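Against the tidy demonstration

Rachid Radwan

When people teach a robot by remote control, they nearly always throw away the bad runs. The operator fumbles, swears, presses reset and starts again, and only the clean attempt is kept. I think this is a mistake, and I have thought so since I spent a winter doing the job at Vasix.

My task was small cubes on a small board, all of it in simulation. I had a controller in one hand and two views on the monitor. You bring the gripper over, open it, come down and close. Said Hamdy, who trained me, could do one in the time it took me to find the right height. We were asked for 600 good runs between us and got there in November.

The hard part is depth. On a flat screen you judge the height of the fingers by the shadow and by switching views, and you get it wrong a great deal at first. Then you get better, and your runs start to look alike - same approach, same angle, same pause before closing.

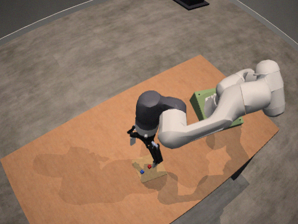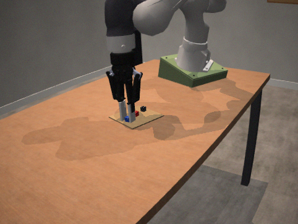
Page last modified: November, 16:40

The trouble with 600 runs that look alike is that the robot learns only what to do when everything is going well. Let it come down a finger's width to one side and it has never been shown a way back. A person who has missed lifts a little, shifts across and tries again. We did that all day long, and then we deleted it.

Algirdas Žukauskas, who ran the project, argued that poor runs teach poor habits. He has a point. If I dither over the board for half a minute, I don't want a machine to copy the dithering. But dithering and correcting are different things, and a person watching the replay can usually tell them apart. Mark the part where the operator lost the thread, cut it, and keep the recovery.

It costs more. Said reckoned around 5 minutes of checking for each messy run, and clients do not like paying for that. I would still rather have fewer runs and see in them how someone gets out of trouble.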